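Section 6. Setting Up and Using the Drying Rack

Read this section before you load fruit for the first time. It covers the Resta countertop dehydrator with the Drundau rack kit. If you have the older rack without side clips, skip step 4.

6.1 Where to put the unit

1. Set the base on a flat, hard surface that can take the weight of a full load.

2. Leave at least 6 inches of open space behind the fan grille. Do not push the unit up against a wall or a curtain.

3. Plug the cord straight into a wall outlet. Do not use a power strip or a light-duty extension cord.

CAUTION: The base gets warm underneath. Do not run the unit on top of a cloth, a mat, or paper.

6.2 Fitting the racks

4. Slide the side clips into the slots on the base until they click. The long end faces up.

5. Lower the first rack onto the clips with the raised rim facing up. Stack the others on top in the same way.

6. Put the lid on last. The arrow on the lid lines up with the arrow on the base.

Note: An empty rack may rattle a little at high fan speed. This stops once fruit is loaded.

6.3 Getting citrus ready

Citrus takes longer than apples or pears and is the fruit most people ask us about. Pick firm fruit with no soft spots. Small and large fruit can be dried in the same batch, but keep each size on its own rack so that you can take the small slices out early.

7. Wash the fruit under cool running water and rub the peel with your fingers. For waxed fruit, use warm water and a soft brush.

8. Set the fruit on a clean towel and pat it dry. Water left on the peel makes the knife slip.

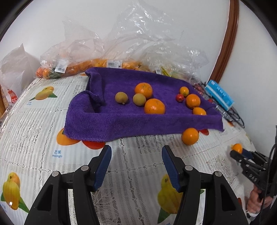 Oranges and smaller fruit on a terry-cloth towel.

9. Cut off both ends and throw them away. Slice the rest crosswise to an even 1/4 inch. Pick out the seeds with the tip of the knife.

10. Lay the slices on the rack in one layer. They may touch but should not overlap. Overlapped slices stick together and stay damp in the middle.

Kumquats and other very small citrus can be cut in half and dried with the cut side up. Kiwi should be peeled first. Do not dry whole fruit of any kind in this unit.

6.4 Setting the timer

11. Turn the dial to the CITRUS mark.

12. Press TIME. The display shows minutes, not hours. The longest setting is 1440, or one full day.

13. Press START. The fan comes on first and the heater follows.

14. Halfway through, press PAUSE and swap the top and bottom racks. Press START again to pick up where the timer left off.

If the power goes out, the timer clears. Throw the batch away if you do not know how long it sat without heat. 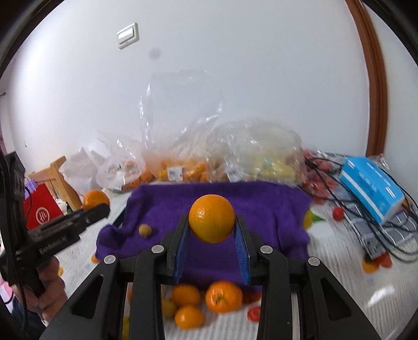
15. When the timer ends, let the slices cool on the rack with the lid off. Test one from each rack. It should snap or bend stiffly, and no juice should come out when you press it. If it feels tacky, put the rack back for another hour and test again.

16. Store cooled slices in a jar with a tight lid. Shake the jar once a day for the first week. If you see moisture on the glass, dry the batch again. If you see mold, throw it all out.

6.5 Cleaning

Unplug the unit and let it cool. Wash the racks by hand in warm soapy water. Sugar that has dried hard onto the mesh will come off after a soak. Wipe the base with a damp cloth only.

WARNING: Never put the base in water or hold it under a tap.

6.6 Error codes

E23: Lid not seated. Lift it off, line up the arrows, and press down.

E6: Fan blocked. Unplug the unit and check the grille for dust or bits of peel.

Replacement racks are sold singly under part number 637. Clips are sold in pairs.

Section revised November 30, 2019. Text by Bernadette Kavanagh, checked by Jinfeng Xiong.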